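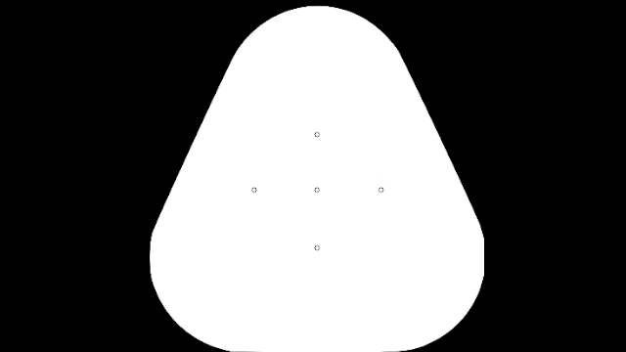 18th May

Fingertip day on Lundia, at last. I've been putting this off because the gripper has been behaving well enough if you don't look too closely, but Deok-su Cho left me a note on the bench saying the right finger was reading contact while it was parked, and once you know that you can't un-know it. So the cell went down after the morning run and I had the covers off before I'd finished my tea. The pad view is what I had up beside me for most of the job: five little rings in a cross on the white pad, the domed end at the top, and all five drawn small with no colour in them. Small and uncoloured is how our viewer draws a taxel it thinks is unloaded, so that's the state I want every time the finger is hanging free. The trouble is that it doesn't always stay there.

Symptoms first, so I don't have to work them out again in December. With the arm in the park pose and the fingers open, the bottom ring would swell up a touch, sit there for a bit and go back down. The other four didn't join in. It was worse after a long spell of picking and better first thing. Deok-su thought cable, I thought skin. We had a biscuit riding on it.

Locked off, air dumped, wrist brought down to the low service pose (the saved one called SONG, not the old one, the old one puts the elbow over the feeder and you'll bang your head). Undid the finger cover, 2 screws, and they're the short ones! Somebody has had long ones in there before now, there's a dent in the carrier where the tip has bottomed out. I've put a bag of the right ones in the Udska drawer, labelled, please use them.

The skin peeled back easily at the domed end and then fought me all the way down the sides. I used the plastic spatula. Do not use a scalpel on this, the flex underneath is closer to the surface than you'd think, and I've already got one dead finger in the box of shame from finding that out.

Under the skin there was a line of grit along the wide end, the grey stuff that comes off the trays, packed into the corner between the skin and the carrier. Some of it had worked its way in under the bottom taxel. So, skin, and I'm owed a biscuit. Although when I wiggled the connector at the wrist I did get a flicker on the trace as well, so perhaps we're both owed one. I reseated it, it went home with a proper click that I don't think it had before, and I've tied the cable back to the second anchor with a bit more slack in it. It had been pulled tight round the knuckle and was being tugged whenever the finger closed fully.

Cleaned the carrier with a lint-free wipe and a very small amount of alcohol, let it air off, went over the corners with the soft brush. Put a new skin on from the Filier packet. They're a snug fit and you have to start at the dome, line up the middle and roll it down evenly on both sides. First go I had it a whisker off to the left, so off it came and on again. Second go was fine.

Then the zeroing, and I want to write this down properly because the order matters and I've got it wrong before:

Finger open, nothing touching it, pose SONG.
Power on and leave it for 60 minutes. Go and do something else. If you zero it cold it wanders and you'll be back here tomorrow.
Clear the old offsets before taking new ones, otherwise it stacks them.
Take the zero, then tap each taxel with the rubber end of a pencil, centre first, then top, left, bottom, right.
Check the ring you're tapping is the ring that moves. Sounds daft, but the left and right channels were swapged over in the config file for ages after the last rebuild and it was driving everyone mad.

All five answered in the right places. Centre is a bit livelier than the rest, it always has been on this finger, I think the new skin is slightly thicker round the outside. I've left the gain alone. If it bothers anyone we can have a go at it, but I'd sooner not have different numbers on the two fingers without a good reason.

Ran the slow open-and-close with nothing in the grip and watched the bottom ring like a hawk. Not a twitch. Ran it again at normal speed with the wrist turning, which is what would show up the cable, and that was quiet too. I'm not calling it fixed until it's had a long picking run, as that's when it used to go wrong.

Left to do: same treatment for the left finger (it isn't complaining, but it lives in the same grit). Find some way of keeping the tray dust out of the wide end, maybe a thin bead of silicone, maybe just brushing it down at the end of the shift. Order more skins, there are 2 left in the packet. Deok-su, could you look at the trace tomorrow after the long run and scribble what you see under this? Logging is on and I've left the viewer open on the bench machine.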